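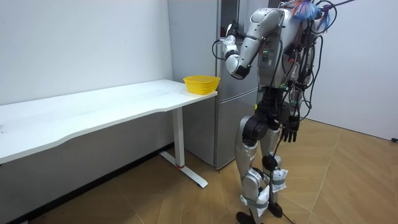

October
By Nnamdi Garba

The Illberg county council has now gone 9 weeks without answering the subpoena issued by its own inspector general. The council's attorney, Hernán Grajales, set out his reasons in a letter of 585 words, and I have read it several times. It deserves a serious reply, and this post is my attempt at one.

The letter rests on a claim of legislative privilege. Mr. Grajales argues that the inspector general is an office created by the council, that its powers are borrowed from the council, and that it may not use those powers against the body that lent them. He adds that the records requested, which concern the Cunel road contract, include private notes between members and their staff.

The second point has some weight. Members of any legislature must be able to think aloud with their staff, and courts have long given that work a measure of protection. A reasonable subpoena would leave room for a log of withheld papers, with a short statement of the grounds for each. The inspector general offered such a log in her first request. The letter does not mention the offer.

The first point is much weaker. The office was created by a charter amendment, which the voters approved. The council wrote the text and placed it on the ballot, but its authority comes from the charter, as does the council's own. Section 4 of the amendment gives the inspector general access to the records of "every department, board, and elected body of the county." I find no exception in that sentence, and Mr. Grajales does not point to one.
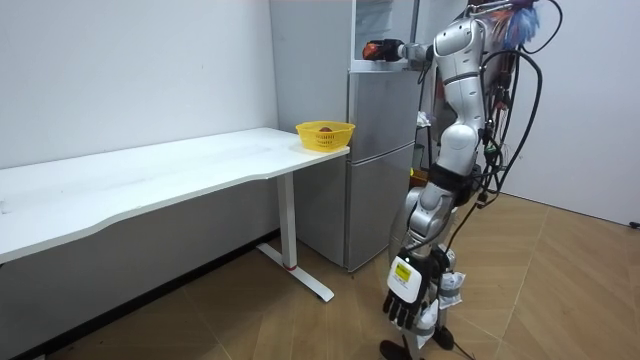

Yellow basket at the end of the white desk.

It is also worth recalling how the council behaved when the matter concerned someone else. During the Tamuno water inquiry, the same members voted to enforce a subpoena against the utility board, and 900 pages were produced within the month. The board had raised nearly the same objection. The council's resolution at the time called it "without foundation in the charter."

The next step belongs to the circuit court in Banulano, where the inspector general has asked for an order to compel. Her filing comes to 470 pages with exhibits, most of them correspondence. The council's response is due before the end of the month. I expect it to ask for a delay, and I would expect the judge to grant a short one.

I will post the response when it is filed, together with the text of Section 4. Readers who wish to see the Grajales letter in full may request a copy from the county clerk.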